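Pale specks on a matte black table top

Etel
I bought a matte black table on Sunday and it already has pale specks on one side. Dish soap did nothing. Is the finish ruined?

Parsons
Mine does that. Just use a tablecloth.

Velimir Georgiev
Probably residue. Wipe it with warm water and a little white vinegar, then dry it with a microfiber cloth – no polish, it leaves shiny patches. Try a corner first.

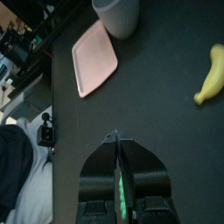 If the specks stay put after two wipes, they may be in the coating and soap won't help. I keep cups on a small tray now and wipe mine once a week.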